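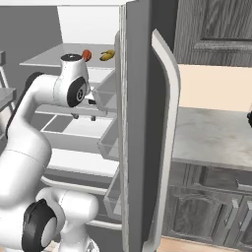

One reader in Evbridge told us she had kept her second fridge running in the garage for years because it was still cold, so why would you get rid of it. Plenty of households think the same way, and the power bill is usually where the argument starts.

Delamero, the tenants' co-operative in Evbridge, asked its members last winter what was plugged in at home. Of the 1,338 households that replied, 151 had 2 fridges going. Most of the spares were older than the one in the kitchen, and many lived in a garage or on a back verandah, where summer heat makes a compressor work harder.

The advice the co-op now gives is fairly dull. Set the fresh food section between 3 and 4 degrees and check it with a cheap thermometer, as the numbers on the dial often mean very little. Leave a gap behind the cabinet. Vacuum the coils if you can reach them. Shut a strip of paper in the door and tug it: if it slides out easily, the seal needs cleaning or replacing.

Repairs are harder to organise. Gagnon, the appliance workshop on the Drovirthorpe road, will fit a new seal to most models but often waits weeks for parts. Thermostats are quicker. Anything involving refrigerant has to go to a licensed technician, and on an old unit the quote can come in above the price of a replacement.

The council collects dead fridges in March and September. Doors have to come off before they go out on the nature strip.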